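Orkis Tariff Tracker — Support
Ticket 161: Export duty table shows suspended rates as active

We use cookies to keep you signed in. Accept | Manage settings

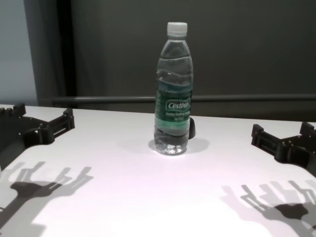

Cestbon bottled water, green label.

Opened by: Ieuan Price, trade policy desk, Erlow
Opened: August 15, 2026
Priority: high

Reported: The Hellero country page lists an 18 percent retaliatory duty on barley as in force. The foreign ministry suspended it pending talks in October. Our briefing for members quotes the page directly.

Steps tried by user: Cleared cache, reloaded, exported to CSV. Same value in all three.

Log
— Reproduced on staging. API returns status "active" for 10 rows, all tied to the same ministerial order.
— Source gazette has the suspension in an annex. The Joshi parser reads the main schedule only.
— Reran the import with annexes enabled. Nine rows corrected. The wine row still fails; its tariff code has a trailing space.
— Trimmed the code by hand and reran. Row now reads "suspended".
— Full import takes nearly twice as long with annexes on. Batch size cut to 1,000 records.

Status: fixed in production. Left open until the user confirms the CSV export.

Contact support | © Orkis | Back to top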